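Box bed

A box bed is a bed enclosed on most or all sides by wooden paneling and closed off at the front by doors, sliding panels or a curtain. It was a common piece of household furniture in parts of northern and western Europe, mainly in farmhouses where a single room served for cooking, eating and sleeping.

Construction

Older box beds were often built into the wall of the house — sometimes between two rooms, with the bed forming part of the partition. Others were free-standing and could be taken apart. The front was usually the most carefully finished side and might be carved, painted or fitted with turned spindles. A chest placed along the front served as a step, a bench and a place to keep linen. Some examples had 2 levels, with children sleeping above or below the adults. 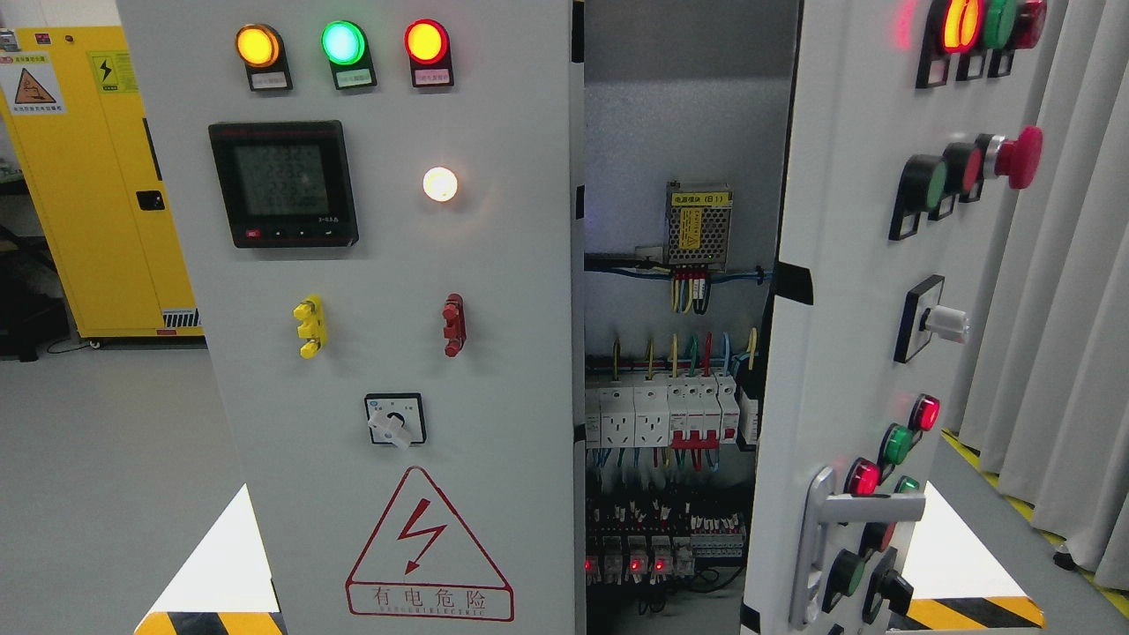 2 min read

The mattress was typically a cloth sack filled with straw, chaff or feathers, laid over boards. Small openings cut in the doors let in air when they were shut.

Use

The enclosure held body heat in rooms warmed only by a hearth, and gave some privacy in a shared room. In the daytime the doors were closed and the bed looked like a cupboard. Use declined as houses gained separate bedrooms and better heating, and many beds were broken up for their panels or turned into wardrobes.

Modern versions

Interest in enclosed beds returned with small apartments and loft conversions. Present-day versions are often made as alcove beds, with a mattress platform set between two closets and drawers underneath. The furniture workshop Zikwood sells a flat-pack model, the Ramora, designed by Buppha Sriwong. It has four sliding panels and a reading shelf at the head. A narrower version, the Fostow, followed in December and is meant for children's rooms.

Designer Samran Khunthong has criticized fully closed models as hard to clean and slow to air out, and recommends a curtain in place of doors — a view shared by the decorator Yolotzin Huerta, whose own alcove beds are open along one long side.

See also

Alcove bed
Canopy bed
Daybed
Murphy bed

Last edited 05/06/2022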